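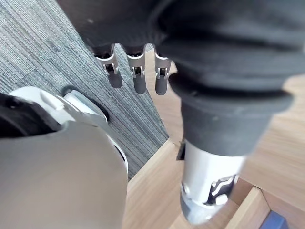

Flanoscombe Learning Center
Floor Covering and Furniture Works: Second Progress Report
To: Áine Conneely, Grants Officer
From: Vlasta Georgiev, Building Projects
March 29, 2018

1. Period and status

This report covers the period since the first payment was released. Work on the ground floor is complete apart from the door thresholds. Work on the upper floor is in progress. The overall program is six working days behind the schedule attached to the grant agreement. The delay is on the upper corridor only and does not change the end date.

2. Carpet

The ground floor rooms have been carpeted with Wovenent Medium, as specified. The contractor, Vidmar, lifted the old covering, scraped back the adhesive and filled the joints in the slab before laying. Moisture readings were taken at four points in each room before the primer went down. All were within the limit given in the specification, and the readings are held on the site file.

Seams were set to run parallel with the window wall in every room except the workshop. There the layout was turned through ninety degrees to keep a seam out of the main walking route between the door and the benches. This used slightly more material than the drawing allowed for. The extra came out of the waste allowance and there is no added cost.

Two faults were recorded at inspection. One seam in the reading room had lifted over a length of 14 inches and has been re-bonded. A strip of pile beside the workshop door was crushed during delivery of the storage units. It has been steamed once and will be checked again when the thresholds are fitted. If the mark is still visible, Vidmar will cut in a new piece at its own expense.

To date 2,226 square feet of carpet has been laid. A further 357 square feet is still to go down, all of it in the upper corridor and on the landing.

3. Thresholds and edging

The metal threshold strips supplied by Traden were the wrong depth for the finished floor level. They left a raised lip at the door, and we did not accept them. Replacement strips are on order. In the meantime the carpet edges at the doorways are held with temporary tape, which is inspected at the start of each day.

4. Furniture

Benches and storage units on the ground floor are back in position. Felt pads have been fitted under the bench feet, and the heavier units stand on load spreaders. The original order included 78 stacking chairs. All have been delivered and checked, and they are stored in the side room until the upper floor is ready.

5. Use of the rooms

The ground floor rooms are in normal use. Users have been asked to lift equipment when moving it – dragging has already left marks near the reading room door. Vacuuming is daily for the first month and then three times a week. The first spot-cleaning test, on an offcut, gave no color loss.

6. Spending

Spending is within the approved budget on every line. Payment for the thresholds has been withheld until the correct parts are received. No transfer between lines is requested.

7. Next steps

Vidmar will finish preparing the corridor floor and lay the remaining carpet. The thresholds will then be fitted on both floors in one visit. We will send the signed inspection sheets and the maintenance guide with the final claim.

Decision needed from you: approval to keep the leftover full-width carpet on site for repairs. The grant agreement does not say who holds surplus material.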